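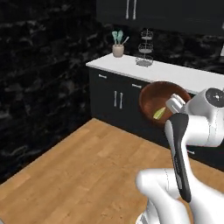

What did the Quezada grant pay for this period?
It paid for simulated kitchen demonstrations, the recorded examples our learning system studies before it tries a task by itself. We now have more than 300 that passed review, and we're delighted with how they look!

Search reports Go

Most of the work since our last report went into bowl handling. Hermenegildo Ocampo rebuilt the teleoperation controls in Raslow, our simulator, so the operator can tilt the wrist slowly and stop partway. The old controls made every tilt a lurch, and we threw out a lot of takes. With the new ones, a trained operator finished 26 usable takes in one afternoon session (a record for us, and the team was thrilled).
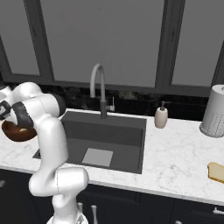

White arm at the sink counter, with the brown bowl near the wrist.

We also widened the kitchens. There are seven layouts in the set now, with different counters, cabinets and wall finishes, and the start position of the arm changes from take to take. Othmane Hegazy wrote the script that does the shuffling. He is now adding lighting changes, which we expect to finish in July.

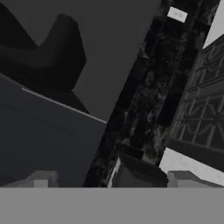
Source: Rusari simulation team / Raslow render

Views taken from close to the gripper are the part we are most excited about. They are dark and tilted at times, and our first review tool handled them badly, so reviewers now check them next to a wider view of the same take. It's slower, but labeling disagreements are down a lot.

Next we plan to record 200 more takes with food in the bowl and share the full set with our partners at Sodport. We would like to move the unspent travel money to reviewer hours and will send the form separately.

This site uses cookies to remember your settings. Accept | Decline

© Rusari | Contact | Back to top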